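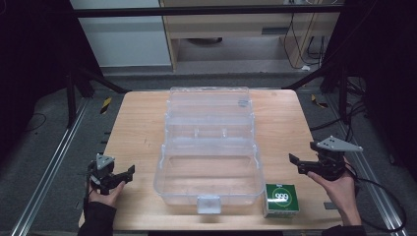

Handheld grippers: what the lid trials showed

The Landholm group has finished its first set of trials on teaching a robot to handle hinged boxes from recordings made by people holding the grippers themselves. A short write-up went round in July. This is a summary for those who don't follow the arm work closely.

The method is simple enough to describe. A person sits or stands at the table with a gripper in each hand and does the task: open the box, put the carton in, close the lid. The grippers have the same jaws as the ones on the arms, so what is recorded is the path of the jaws and how far they are open at each moment. No arm is involved until the learned policy is tested, which is done on the pair of arms at Brikemstead.

The group recorded 500 runs. Of these, 441 were kept for training. The rest were thrown out, mostly for tracking dropouts when one hand passed in front of the other, and in a few cases for cables catching on the edge of the table. The clear box was chosen on purpose. Transparent plastic is hard for cameras, and the earlier work at Filtbridge had used only solid coloured tubs, which left open the question of whether the results would carry over.

On the arms, the policy completed the full task in 83 per cent of attempts. Picking up the carton hardly ever went wrong. Nearly all the failures were at the lid, and they came in two kinds. In the first, the jaw came down slightly behind the rim and closed on nothing. In the second, the jaw found the lid but pushed it past upright, and the whole box slid backwards. The second kind was more common when the box started near the back of the table.

Geetha Menon, who ran the trials, tried removing the head camera from training and using only the views from the two grippers. The success rate fell, but less than the group had expected, and the carton part of the task was unaffected. Her reading is that the head view is mainly needed for deciding which hand should go first. Once a gripper is close to its target, its own camera does most of the work. She is careful to say that this holds for one box and one table and should be checked on others.

The other finding concerns the people. Five people made the recordings, and each was given the same one-page instruction sheet. Their styles still differed a good deal. One steadied the tray with the left gripper throughout, and another let go as soon as the lid was up. Training on everyone together gave a better policy than training on the neatest person alone, even when the number of runs was matched. The group had assumed the opposite and had planned to weed out the odd styles. That step has been dropped.

Pad wear has turned out to matter too. The gripping pads fray along the top edge and at the corners with use, and a pad in that state holds smooth plastic differently from a new one. Wear was not logged in these trials, so there is no way of going back to see how much of the lid trouble it explains. From now on the condition of each pad will be noted at the start of every session, with a close view from the gripper camera kept alongside.

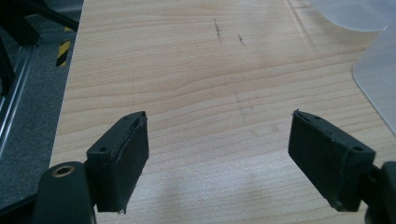

Venkataraman would rather see the pads replaced on a fixed schedule than logged, and argues that a log only tells you afterwards that the data was mixed. Changing them after a set number of runs would cost very little compared with the hours spent recording, and it would remove one variable from the next comparison.

Menon's answer is that the arms will meet worn pads sooner or later, and a policy trained only on fresh ones may do badly when they do. The plan at the moment is to do some of both: one batch on new pads, one on pads left to wear, with the same box and carton in each.

The next round will add a second box with a stiffer hinge and will vary the starting position more widely, including the back of the table where the sliding happened. Anyone at Filtbridge who still has the old solid tubs is asked to hold on to them, as the group would like to run them again under the new set-up.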